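From: Blair Chisholm
To: Kodthorpe robotics list
Date: Friday, August 11, 2023
Subject: Re: open day, what are we showing?

Rory Cairns wrote:

> I can do the morning but I need to know what the demo is before I say yes. Last year we had the arm stacking blocks and people wandered off. Are we doing the clothes thing Damir talked about in July? And do visitors get to touch anything, or is it behind the rope again?
>
> Also, is the Swanson room big enough? I remember it being tight with the tables in.

Rory,

Yes, we are doing the clothes. Damir Stan and I went through it on Tuesday and it is settled unless someone objects this weekend.

There are two parts. The arm folds towels on the table at the front of the Swanson room, on a loop, with Damir talking over it. At the side table, visitors pick up the hand-held gripper and try it themselves on shirts and jeans. No rope. Keir Lamont tried the same setup with his niece's class and they kept at it longer than he had planned for.

I also want a few pictures from people's homes up on the screen, so visitors see that the work doesn't all happen on a clean table. The one below is my first choice. The jeans are lying across a bedspread with big brown and gray-blue leaves on it, with pillows, a bag and a phone on the same bed. Denim is heavy and the waistband doesn't behave like the legs, so it gives Damir something to talk about. You can also see the blue pads on the fingers, and people always ask about those.

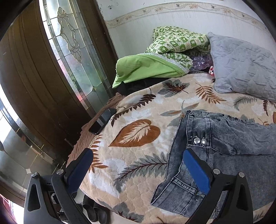
## What still needs doing

- Spare finger pads. We have 2 sets and I would like one more before the day. Ewan Farquharson is ordering them.
- Clothes for the side table. Please bring old ones, washed. Jeans, T-shirts, anything with buttons. No socks, we have a whole crate.
- The Skaris stand is back from repair but I have not put weight on it yet. I will do that Monday.
- Printed sheets. The printer quoted 345 copies as the cheapest break. That is more than we need but the price is the same as for fewer.
- Someone to stand at the door. It doesn't have to be a person who knows the arm.

## The room

It is the same room, but the long tables are going out, so it should be easier to move. I measured it without them and the arm's table can sit well clear of the door. The Flania people have the room next to ours and have asked us to keep the sound down during their talk at 2. Damir can stop talking for that part and leave the arm running.

I have 21 names down for helping so far. If you said yes to me in person and haven't written to the list, please write to the list, I lose track.

Rory, can you take 9 to 12 on the side table?

Blair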